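Grellard 2409 Curtain Track - Set-up Guide
Section 4: Hanging the fabric 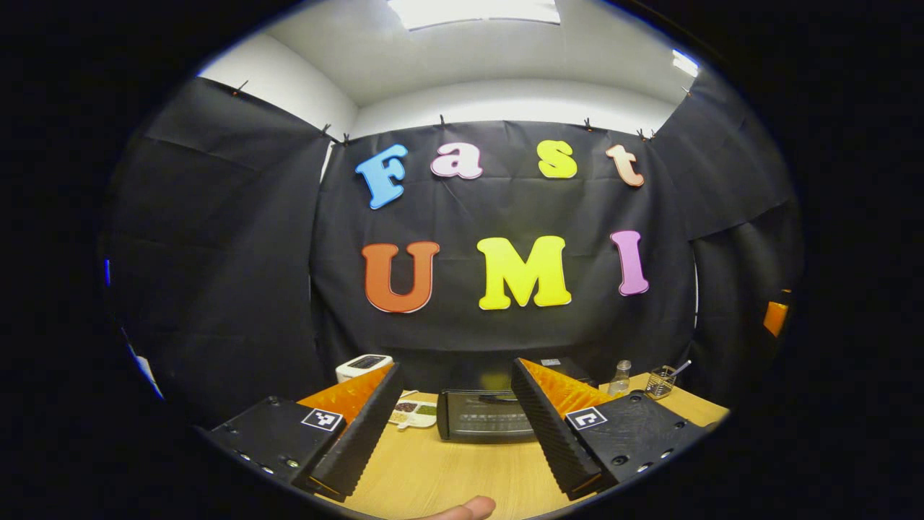 Issue 2 - page 4

Read section 3 first. Track must be up and level before any fabric goes near it. If it isnt level, go back and do it now, much harder later with the weight on.

4.1 Before you start

Check the fabric bag. Two drops per track, one bag of gliders, hook tape already sewn on. End stops are in the small bag with the screws - don't throw it out with the packing, everyone does.

You will need: steps, steam iron or hand steamer, tape measure, pencil. Second person for the long track.

Wash hands. Black fabric shows chalk, plaster dust, everything.

CAUTION: Keep fabric at least 2 metres from heaters and portable lamps. Ceiling light panels that sit flush are fine. If in doubt ask whoever looks after the building's wiring.

4.2 Loading the gliders

1. Take the end stop off the open end of the track. Quarter turn with a coin.
2. Feed gliders in one at a time, eye pointing down. They only go in one way round. If you are pushing hard it's the wrong way.
3. Slide them all to the far end.
4. Put the end stop back on. Do this now. Gliders will run straight out the end otherwise and you'll be on the floor looking for them.

Note: Gliders from the older Erkent track look the same but are slightly narrow. They will go in, then drop out under load. Don't mix.

4.3 Hanging the drops

1. Lay the drop on a clean table or dust sheet, hook tape upwards.
2. Fit hooks into the tape. One every fourth pocket, plus one at each end. Top row of pockets if the ceiling is low, bottom row if you want the fabric to cover the track.
3. Fold the drop over your shoulder, tape end up, and climb the steps. Let the helper take the weight.
4. Hook the leading edge on first. Then work along.
5. Let the fabric down slowly. Don't drop it - the jerk can pull a bracket.
6. Repeat for the second drop. Overlap the two by a hand's width where they meet.

CAUTION: Never stand on the table to reach the track. Use the steps.

Note: For corners, use the curved section and leave the last glider before the bend empty. Fabric moves round more easily.

4.4 Getting it to hang right

Creases from the bag are normal. Most will fall out if left overnight. For the rest:

1. Set steamer to low.
2. Start at the top, work down, keep it moving.
3. Steam from the back if you can get behind.
4. Leave to cool before touching. Handling it warm puts the creases straight back in.

Soft vertical folds are what you want for a plain backdrop. Pull the drop out flat and it shows every mark, bunch it too much and you lose your width. A few goes and you'll get the feel for it.

Hem: should just touch the surface, floor or tabletop. If it puddles, move the hooks down a pocket row, or turn the hem up and tack it. Don't cut until the fabric has hung for a few days, it does stretch abit.

4.5 Fixing things to the fabric

Light items only. Felt, foam, card. Use the hook-and-loop dots from the Akolgo kit (sold separatly) or safety pins from behind. No glue, no staples, no drawing pins.

1. Mark positions on the back in chalk.
2. Press dot on firmly, count to ten.
3. Fit the item. Stand back and check it's straight before doing the rest.

Note: Anything heavier than a paperback needs its own line from the ceiling. The track is rated for fabric.

4.6 If something's wrong

Fabric sticks halfway - glider twisted. Slide back, turn it, try again.
Gap at the wall - add an end hook and clip it to the last bracket.
Light showing between drops - more overlap, or a pin at the join.
Track bowing - stop. Take the fabric down. See section 3, bracket spacing.
Dust - soft brush, downwards. Lint roller for stubborn bits.

Spare hooks and gliders from Clastumard, quote the track number printed on the end stop bag.

Section 5 - Taking down and storing - starts overleaf.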